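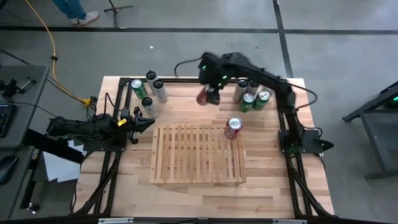 *Heller Holztisch mit schwarzen Profilschienen*

# Hausmarke auf alter Truhe: Familienzeichen oder Händlerzeichen?

**truhenfund_nord**, 31. August 2022

Hallo zusammen,

ich sitze seit Februar an der Geschichte unseres Hofes und komme an einer Stelle einfach nicht weiter. Auf der Innenseite des Deckels einer alten Aussteuertruhe ist ein Zeichen eingeritzt: ein senkrechter Strich, oben ein Dach wie bei einer Vier, unten ein Querbalken, der links einen kleinen Haken hat. Dasselbe Zeichen (ohne Haken!) steht unter einem Kaufvertrag im Hofarchiv, dort, wo man die Unterschrift des Verkäufers erwarten würde. Der Vertrag nennt den Hof Gudeta, den gibt es heute nur noch als Flurnamen.

Meine Tante meinte immer, das sei »unser Zeichen«, und der Haken sei für den jüngeren Sohn dazugekommen. Klingt hübsch, aber kann man das irgendwie belegen? In einem Buch habe ich gelesen, dass die Vier eher zu Kaufleuten gehört, und Kaufleute hatten wir nun wirklich keine. Die Truhe kam wohl über eine Heirat aus Wolleo zu uns, sicher ist das aber nicht.

Wie geht ihr bei sowas vor? Und gibt es Verzeichnisse, in denen man nach der Form suchen kann und nicht nur nach Namen? Ich habe jetzt zwei Nachmittage geblättert und sehe überall nur noch Striche.

---

**wachstafel**

Schöner Fund! Das mit dem Haken für den jüngeren Sohn ist gar nicht so abwegig. Der Hoferbe übernahm vielerorts das Zeichen unverändert, die Brüder setzten einen Strich dazu oder drehten etwas um. In der Heraldik heißt das Beizeichen, bei Hausmarken war es nur viel weniger geregelt. Ich würde mich aber nicht darauf verlassen, solange du nur zwei Belege hast. Ein Haken kann auch mal vom abgerutschten Messer kommen, ich spreche aus Erfahrung, ich habe einmal ein halbes Jahr lang einen Kratzer erforscht.

Zur Vier: Die ist bei Kaufleuten sehr häufig, das stimmt, kommt aber genauso bei Handwerkern und Bauern vor. Daraus allein würde ich nichts ableiten.

Was mir geholfen hat: erst alle Urkunden des Hofes durchgehen und jedes Zeichen abpausen, mit Jahr und Name daneben. Danach die Nachbarhöfe. Bei mir tauchte die »fehlende« Variante in einem Deichregister auf, Blatt 735, ganz unten am Rand. Und denk daran, dass Marken oft am Hof hingen und nicht am Blut. Wer einheiratete, übernahm dann das Zeichen mit, auch wenn er vorher ein ganz anderes führte.

---

**runenfreund70**

Das ist eine Rune. Solche Zeichen sind alle germanisch und uralt, steht in jedem guten Buch.

---

**kirchenbuchmaus**

Bei den Runen wäre ich vorsichtig :-) Ähnlich sehen sich gerade Striche halt immer, die musste man ja ins Holz schneiden können. Eine Abstammung folgt daraus nicht.

Verzeichnisse nach Form gibt es, aber meist nur für einzelne Städte oder Landschaften, und jeder Bearbeiter sortiert anders. Für deine Ecke würde ich in der Hesport nachsehen, unserer kleinen Vereinssammlung, da sind auch Hoklow und die Dörfer drumherum erfasst. Such unter »Schaft mit Vierkopf«, so heißt dein Zeichen dort. Grabsteine nicht vergessen, und wenn die Truhe wirklich aus Wolleo stammt, auch die Kirchenstühle dort!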